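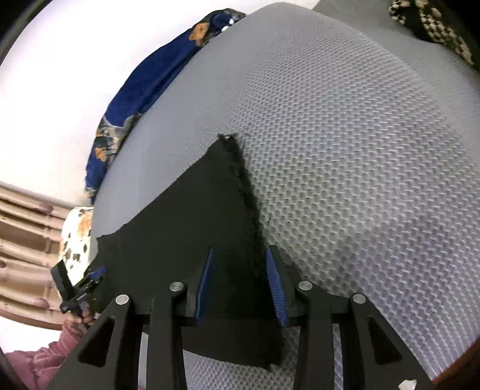 By the Gondedham Upkeep Desk
April

Home | Checklists | Chairs and Seating | Soft Goods | Archive | Contact

Mesh seat and cushion check, with comments

A reader asked for a checklist for padded mesh, the thick springy kind you get on chair backs and cushions. There are plenty of these lists around already. Most were written by people selling a cleaner or a cover, and they all end with you buying one. I went through three of them, threw out what I couldn't see the point of, and kept the rest. My comments are under each item. Disagree with them if you like.

The check takes 2 passes, one with your eyes and one with your hands. Do it in daylight. A ceiling light flattens the mesh and you miss things.

1. CLEAR THE SURFACE
Take everything off. Blankets, clothes, scraps of cloth, whatever has ended up there.
Comment: I put this first on purpose. People check the bit they can see and call it done. A blue cloth with dogs all over it, bunched along the rim, is cheerful enough, but it can hide a split seam for a year. Same goes for a stray bit of black fabric lying across the mesh. Lift it off. Don't just slide it to the other side.

2. LOOK AT WHAT YOU TOOK OFF
Check each loose piece for frayed edges and pulled threads.
Comment: The lists skip this one. A cut edge that has gone fuzzy, with short fibers sticking out, sheds onto whatever is under it. Black fibers on gray mesh will show up and you will think the mesh is failing. Hem the piece, trim it, or stop leaving it there. If you can't tell what it was ever part of, that is a separate conversation to have with the rest of the household.

3. SPECKS
Look for specks in or on the mesh. Note where they are before touching them.
Comment: Small dark specks near the middle, where things get set down, could be lint, crumbs, grit or mildew. I don't trust anyone who claims to know which from a photo, and that includes me. Dab with clear tape. If they lift, it was probably dirt. If they stay put, go to item 4.

4. SMELL
Put your nose to it.
Comment: Undignified, but it beats the moisture strips that one list wanted me to order. A musty smell along with specks that won't lift means you should dry the thing out fully and check again. A clean smell doesn't prove much. I wouldn't sign off on smell alone.

5. CELLS
Look across the mesh at a low angle. The holes should be even in size and spacing.
Comment: Stretched cells turn up near the edges first, or so I'm told. On ours at Davside they turned up in the middle, so look everywhere. A few odd ones are nothing. A patch of them, with the surface sagging around it, is a fail if anyone is going to put their weight there.

6. SHAPE
Press with a flat palm and let go. It should come back to its rounded shape.
Comment: How fast is fast enough? One list says "promptly." Another gives a figure of 942 presses before you should expect any change, with no word on who pressed or how hard. I ignore both. Press the worn part, press a part that never gets used, and compare the two.

7. EDGES AND SEAMS
Run a thumb along the whole rim, both sides if you can get at them.
Comment: Slow down on the curve. Stitching gets pulled hardest there, and that is also where people hang things. Anything sharp, stop and find it. A broken end of stiff thread feels like a pin and will snag a sleeve.

8. VACUUM
Brush head, low power, both directions.
Comment: I was ready to cross this one out. Then I tried it on a cushion that looked fine and the filter told a different story. Thick mesh holds dust below the top layer and wiping does nothing for it. Keep the bare nozzle off. If it grabs, it can pull a cell open.

9. WASHING
Read the label. If the label is gone, spot clean only.
Comment: "All mesh is washable" is the sort of line I see repeated everywhere with nothing behind it. The mesh might be. The padding behind it, the glue and whatever is holding it to the frame might not be. Try a damp cloth on a hidden corner and wait overnight.

10. COLOR RUB
Wipe any dark or bright cloth that normally lives on the mesh with a damp white rag.
Comment: Deep blue and black are the ones I worry about. If color comes off on the rag, it can come off on pale gray too. Wash the cloth on its own before it goes back.

11. PUT BACK ONLY WHAT BELONGS
Comment: Everybody fails this one, including the people who wrote the list.

HOW TO MARK IT

Pass, watch, or fail. The Lamer sheet we used before scored everything out of 100, and I never met two people who gave the same seat the same number. A seat with one bad seam and ten good marks came out looking wonderful. With three words you at least have to decide.

Watch means look again next month. Write it down or you won't.

HOW OFTEN

For a chair used every day, every couple of months. The Seixas list says after every 500 hours of sitting. If you know how many hours you have sat in a chair, you have a different problem.

Comments (4)

meshback_doubter
Item 3, the tape trick pulled fuzz off my mesh along with the dirt. Weak tape only, please.

porchlight
We have dachshunds on everything in this house, real and printed. The real ones do more damage. Could you add a line about claws?

Gondedham Upkeep Desk
Claws would come under item 5. Look for single loops pulled up out of line, and don't cut them.

rim_and_seam
Disagree on skipping the moisture strips. They worked for me in a damp basement. Agree about the scores though.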